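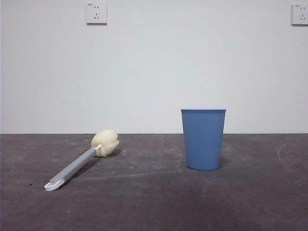
*Photo: B. Berisha, bench notes*

**28/06/2022 – floor, wall end**

Tried the Drinuvley floor cleaner on the concrete. The sheet says one pass lifts all loose dust. I doubt whoever wrote the sheet has met this concrete. Pale dust in a diagonal band, more patches toward the middle, white crumbs here and there. I'd call that a floor that wants sweeping before anyone opens a bottle.

The curved scuff I'm leaving alone for now. Softić's rep said it would come off with warm water. He also said the sealer would last 2,000 hours, so we'll see.

Long-handled sponge brush, the gray one: meant for cups and bottles, and it's on the floor. Biljana thinks it would do for the seam along the wall. I don't buy it. A sponge head pushes grit into a corner and leaves it there – then it goes back in somebody's mug. If we want a seam brush, buy a seam brush. Clamell has a stiff one, item 463.

Mix for next try: 130 ml to a bucket, no more. The stronger mix in March left a film and I can't say it cleaned any better.

To do:

- sweep, then vacuum, then mop
- sponge brush gets a hot wash or goes in the trash
- keep the mop bucket away from the outlet wall
- ask Softić for the test data behind the sealer claim, in writing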